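Wirkside Community Help > Driving and Roads > Rules and fines

Does the lower speed limit start at the town sign or at the first speed limit sign? 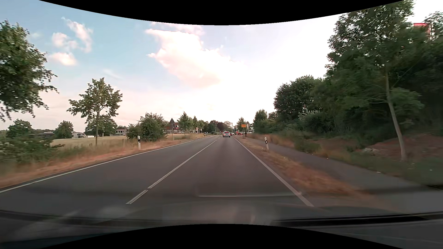 I moved to a house outside Whitcombe in December and now drive into Stitow most mornings for work. It's a two-lane road through open country and then you come to the built-up part. The yellow-orange town sign stands in the grass on the right, and the limit inside the town is lower than on the open road. What I want to know is where exactly I have to be at the lower speed. Is it level with the sign, or do I get a distance after it to slow down? I have been lifting my foot when I reach the sign and letting the car slow by itself. Last week I got a letter with a fine of 75 for being too fast inside the limit. The letter gives the place as "entering Stitow" and nothing more exact. A coworker told me you are allowed 300 meters after the sign before it counts. Another one said that was the old rule. I can't find either in the handbook they gave me when I exchanged my license.

Also, I have 90 days from the date on the letter to object, and I don't know if it's worth doing. I would like to hear from people who have dealt with this office before.

Posted by newroad_whitcombe
Tags: speed limit, town sign, fines
4 people have this same problem

hillside75
Member, 160 posts

The limit starts at the sign. When your front wheels pass it you should already be at the town speed. There is no free distance after it. You do your slowing down before the sign, on the open road part.

I think the 300 meters your coworker means comes from something else. When the local office here picks a place for a speed check, they try not to set up right behind a town sign, and people have turned that into a rule for drivers. It only affects where the check is put, and there are exceptions for schools and for spots with a lot of accidents. Even if they measured you closer than that, it doesn't make your speed legal. It might help you in an objection, but I would not count on it.

What I would do first is write to the office and ask for the measuring record. You need the file number from the top right of the letter. The record gives the exact position of the check and your speed after the deduction. Mine took a little over three weeks to arrive and there was no charge for it. Send the request early, because asking for the record does not stop the 90 days. If you need more time, send a short objection now, say that the reasons will follow, and keep the mailing receipt.

If the record shows you were measured well inside the town, pay it. An objection that gets turned down adds a processing fee, and on a fine of 75 the fee can be a good part of the total again.

On your driving: get off the gas a good bit sooner than you do now and drop a gear if the car is a manual. In my car, coasting from open road speed takes much longer than I would have guessed. If somebody is close behind you, touch the brake lightly early on so they see your lights.

Marked as helpful by 11 members

Ultov_commuter
New member

same road same fine. i just paid it. they are there a lot in the mornings

kettle_and_gravel
Member

Agree with the first reply on where it starts. One thing to add about the other end of town. Going out, the lower limit ends at the back of the town sign, the side with the line through the name. People speed up when they see the last house and get caught there too. On the way out of Stitow toward Ultov the last house and the sign are a fair way apart, with a garden center in between.

If there is a separate number sign under or after the town sign, that number counts from where it stands. Some of the villages past Ultov have one that is lower than the normal town limit.

For the letter, check that the plate and the date are right before you do anything else. My sister-in-law had one with two digits swapped and it was dropped after one phone call. The fines desk only picks up the phone in the morning, until 11:30.

newroad_whitcombe
Original poster

Thank you. I checked the plate and date and both are correct. I have asked for the record and will decide when it comes. I'm slowing down before the sign now.

Related topics
Paying a fine in installments
How to exchange a foreign license
Parking on the grass strip in Stitow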